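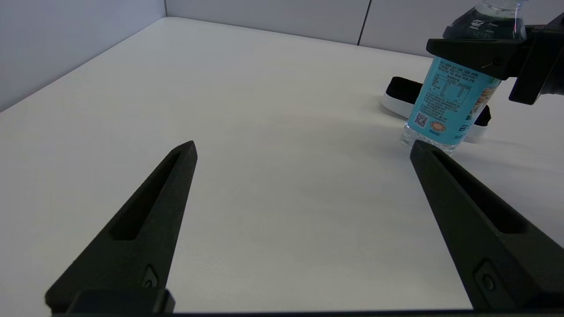
Agarrar bien una botella: lo que aprendí en el taller de Pisura

En enero pasé una mañana en la jornada de puertas abiertas de Pisura, con los brazos robóticos trabajando sobre la mesa, ¡y volví con la libreta llena de ideas para casa!

Sujeta la botella de agua por arriba, por encima de la etiqueta, como hacía la pinza negra. Desde entonces abro así las mías y aprieto bastante menos.

Deja superficie libre. En mi encimera ahora hay un hueco de 37 cm que no se toca (bueno, casi nunca).

Abre bien la mano antes de acercarte al vaso. Me lo dijo Achilleas Michailidis, que llevaba la demostración, y con los niños funciona de maravilla.

La próxima visita es a las 2 de la tarde. ¡Yo repito!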